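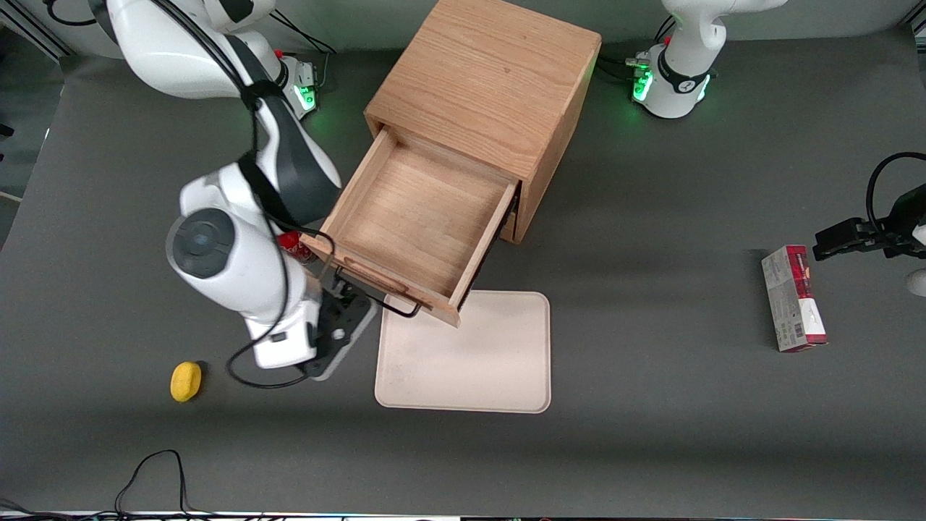
By Kanokwan Jitpraphai, Office of Residential Services
24 February 2026

Changes to Furniture and Storage in Festov House

Residents of Festov House are advised that the replacement of bedroom and study furniture will begin after the spring recess and continue in stages until August. The work covers all 109 rooms in the building. It was approved last fall as part of the general renewal of the older residences, and it follows the repainting of the corridors and the repair of the east stairwell, both of which are now complete.

The present furniture dates from the opening of the house. Much of it has been repaired more than once, and the maintenance office has found it increasingly hard to obtain matching parts. Drawer runners in particular have been a frequent subject of work requests. Residents who completed the fall survey also asked for more closed storage near the desk and for a lower bedside unit that can be moved without help.

Each room will receive a desk, a chair, a wardrobe, and two small drawer units in a light wood finish. One unit is intended for the bedside and the other for the study area, although residents may place them as they wish, provided that the heating panel under the window is left clear. Beds will not be replaced at this stage. The supplier, Hoduler, was selected after a review of written bids, and delivery will be handled by its regional partner, Uvemel.

Ramiro Gallardo, Assistant Director for Facilities, has asked residents to note the following arrangements. Rooms on the ground floor and second floor will be completed first, followed by the upper floors. A notice giving the date of the visit will be placed under each door at least one week in advance. On the day before the visit, residents should empty all drawers and shelves and place their belongings on the bed or in the crates provided. Items of value should be kept with the resident or left at the front desk, where Tamunoemi Obi will issue a receipt. Refrigerators and other personal appliances must be unplugged and moved away from the wall.

It is not necessary for residents to be present during the work. The crew will be accompanied at all times by a member of the residence staff, and rooms will be locked on completion. The work in a single room is expected to take around two hours. Residents who have a medical or academic reason to avoid a particular day should write to the office as soon as the notice is received. Requests made on the morning of the visit can be considered only in urgent cases.

Residents are reminded that furniture belonging to the house may not be stored in the corridors, the laundry room, or the bicycle shelter. Privately owned shelving may remain in the room if it is freestanding and does not block the door. Shelving that has been fixed to the wall must be taken down before the visit. The office will fill small screw holes at no charge during the same period — larger damage will be handled under the usual terms of the housing agreement.

A number of residents have asked what will become of the old furniture. Pieces in sound condition will be offered first to the graduate apartments on Pringle Street and then to local charities. Wardrobes that cannot be reused will be taken apart and the wood sent for recycling. Residents who wish to keep an old desk or bedside table for use after they leave the house may apply to the office in writing. Such items must be removed from the building within two days of approval, and the university cannot provide transport.

Hauwa Nwosu, who represents residents of the house on the housing council, will collect comments on the new furniture during the first weeks of use. Comments may be left in the box outside the common room or sent to the office by campus mail. Those concerning faults, such as a drawer that sticks or a door that does not close, should be entered as a work request in the normal way so that they can be dealt with under the supplier's warranty.

The common room will remain open throughout. The second-floor study room will be used to hold deliveries and will be closed from time to time, and residents who need a quiet place to work are invited to use the reading room in the main library during those periods. Questions about the schedule should be addressed to Benedicta Akolgo at the Residential Services counter, which is open on weekday mornings.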